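Dandcombe Archive Rehousing and Cataloging
Progress report, second reporting period

1. Purpose of this report

The grant covers the rehousing, cataloging and partial digitization of the Achari pattern papers held at Dandcombe. The first period dealt with survey and purchasing. The present report covers work on the sheets themselves, spending against the materials line, and one change to the schedule for which approval is requested.

2. Work completed

The collection was estimated at the application stage from the old card index. The full survey gives a confirmed total of 2834 sheets, comprising wallpaper designs, furnishing textile designs, trial prints and a small group of color notes. The index had treated many multi-sheet designs as single items, so the confirmed total replaces the figure in the application for all purposes, including the unit cost calculation.

All sheets have been moved out of the original chests. Flat material is now in buffered folders inside drop-front boxes. Rolled material was humidified where needed, relaxed under blotters and flattened before foldering. Of the rolled items, 23 did not respond to humidification or had media that could not be exposed to moisture. They remain rolled on wide-diameter cores, wrapped in polyester film, and will be cataloged in that state.

Surface cleaning was limited to soft brush and vulcanized rubber sponge. No solvent treatment was carried out and none is planned under this grant.

3. Cataloging

Records are being created in Saken, the collections system adopted at the end of the first period. Each record carries a sheet number, dimensions, technique, support, condition grade and subject terms. Import of the old card index was completed in February. Card data is kept in a separate field and is not shown to the public until checked against the sheet.

Subject terms for the botanical designs took longer than planned. The original cards use "floral" for nearly everything. The revised scheme separates line work from filled work, and records blooms, foliage and fruit as separate terms, with color entered only where it is part of the printed design and not a later annotation.

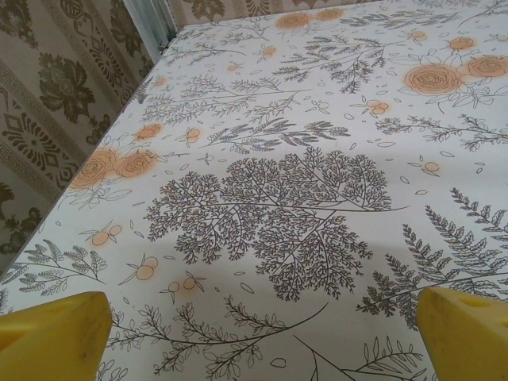 Fostero, reading the draft scheme for the advisory group, replied that the split between line and filled work was sound but that fruit and berries should not share a term, as textile researchers search for them separately. The reply also asked that repeat size be recorded wherever a full repeat is present on the sheet. Both points have been accepted. The berry term has been added and existing records are being corrected in batches. Repeat size is now a required field for complete repeats and is left blank for fragments.

4. Environment and storage

The store has held within the agreed humidity band except during 2 short excursions, both linked to the air handling unit restarting after a power interruption. The restart sequence has been changed so that the dehumidifier comes on before the supply fan. Data loggers are downloaded monthly and the files are available on request.

Shelving in the north bay is complete. The south bay is usable, but the lowest shelf is kept clear until the floor drain has been inspected.

5. Spending

Materials spending is over the profile for the period because the boxes were bought in a single order to secure the bulk rate. No further box purchase is expected. Equipment spending is under the profile, as the copy stand lamps were repaired instead of replaced. We do not ask for any transfer between budget lines.

6. Risks and requested change

The main risk is the rate of cataloging. Correcting earlier records to the revised subject scheme takes staff time that was assigned to new records. We request that the start of digitization be moved back by 3 months, with the end date of the grant unchanged. Capture will then run on checked records only, which removes a second round of file renaming.

7. Next period

Complete the correction of subject terms. Catalog the rolled items. Test capture settings on the trial prints, where the metallic inks are likely to need raking light. Inspect the floor drain in the south bay and report the result with the next set of logger files.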